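Chapter 3
Where the Examples Come From

Most accounts of robot learning begin with the model. This book begins at the table, where a good many of the claims made later are either earned or lost. A learning system can copy only what its examples contain, and the people who sell such systems seldom say much about what was left out.

Take the block task used by the Kundora project. Its report lists 700 examples and calls them "varied." Before accepting the word, ask what varied. 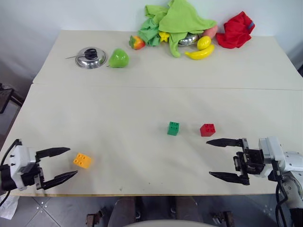
Figure 3.1. Two open grippers and three toy bricks, with other objects on the far panel.

Large totals are easy to reach when the setup stays put. If 12 examples share one layout, a student should be slow to treat them as 12 separate pieces of evidence.

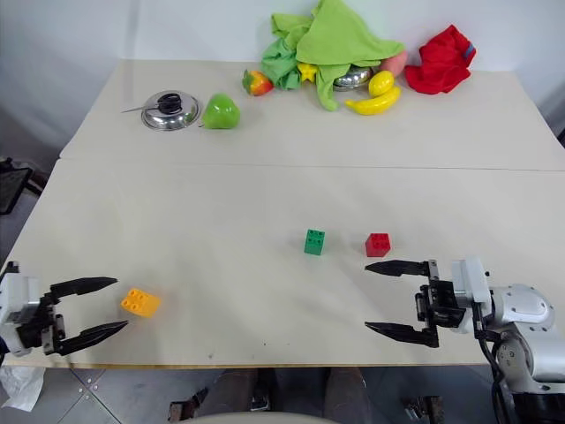
Clutter is the usual defense. The Vosden guidelines, which we return to in Section 3.2, count a table as "realistic" once it holds objects the task does not need. By that rule a toy banana, a pot lid and a heap of green cloth near the wall do the job, even if the bricks lie well clear of them on the near panel. We doubt it. Clutter that never gets in the way of a grasp may teach the system very little about clutter.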